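To: suture-practice list
From: Kagiso Kekana
Subject: Re: [suture-practice] Interrupted closure on tissue pads, bite spacing and tails

On the bench in March, a member wrote:

> We are still losing knots on the second throw. The first stitch
> in the row holds and the next one loosens when the driver lets
> go of the tail. Pads are the Liltau soft type, black
> monofilament, curved needle. Is this the thread, the pad, or us?
> Also, how long are people leaving the tails?

Taking the questions in order, with the caveat that I have not used the Liltau soft pad for more than one block of sessions. Our stock is split between that and the Bilus firm pad, and the two do not behave the same at the wound edge.

Thread first. Monofilament has memory. If it goes straight from the packet to the pad it keeps the packet coils and the first throw opens as soon as tension drops. Draw the full length out and hold it under light tension before loading the needle. We cut to 9 inches for single interrupted stitches. Longer lengths get dragged over the pad and pick up fluid, and a wet strand slides through the second throw more easily.

Second, the bite. Most of the loose knots I have inspected came from a shallow bite on the near side. The edge everts a little on that side only, the loop sits crooked, and the knot rolls toward the shallow side when the tail is released. Enter at a right angle to the surface, follow the curve of the needle, and take the same depth on both edges. Do not pull the thread up hard to check the bite. On the soft pad this cuts through, and the next stitch then has to be placed wider to find sound material.
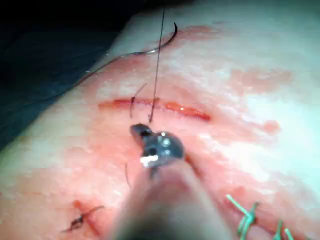
The other thing a hard upward pull does is shorten the free tail without the operator noticing. By the time the first throw is made there is too little left to grasp, and the throw is set by pushing at it with the jaw tips. Check the free tail before wrapping. If it is short, feed some back.

Third, the wrap. Keep the long strand in a wide, relaxed arc and bring the second tip into the arc. Wrapping a tight strand around the tips makes a small loop that jams at the hinge. The two tips should be close together when the loop is formed, and the long strand should have slack in it until the tail is through.
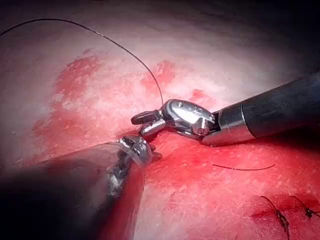
Nkosi wrote to me off list that the wide arc costs time and that a short, stiff strand will form its own loop if the driver is rotated slightly. I have tried this and agree for dry monofilament. With braided thread the strand has no spring and the loop collapses, so I would not teach it as the default.

Fourth, throw direction. Alternate it. Two throws in the same direction give a granny knot, which slips on this material. Lay the first throw flat across the slit, set the second flat on top in the opposite direction, then add a third. Tension should be along the line of the stitch, with the tails leaving on opposite sides of the wound. If both tails come up on one side, the knot has been converted to a sliding form and will not hold.

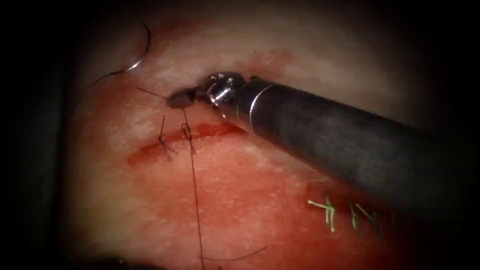
Should the first knot in a row be cut before the second stitch is placed? Cut it first, because uncut tails get caught in the next loop.

As to tail length, we trim short but leave enough to grip for removal. Very short tails work back through the third throw on the soft pad.

Fifth, needle handling between stitches. Park the needle on the pad where it can be seen, with the point away from the next entry site. Regrasp it behind the midpoint of the curve, clear of the swage. Gripping at the swage flattens the end and the thread starts to part from it. If the needle comes up at the wrong angle, correct it before approaching the edge. Correcting it after the point is in the tissue tears the entry hole.

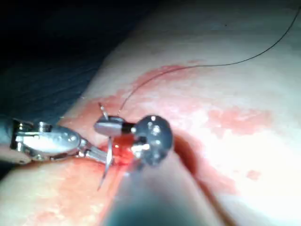
Curved needle in the jaws of the driver, thread running up and to the right.

For the original poster, I would change one thing at a time. Keep the thread and the pad, stretch the strand, and repeat the row with equal bites. If the second knot still loosens, try the firm pad with the same thread. The Sorov log sheet has a column for throw direction, which most people leave blank. Please fill it in and post the results to this thread.

Kagiso Kekana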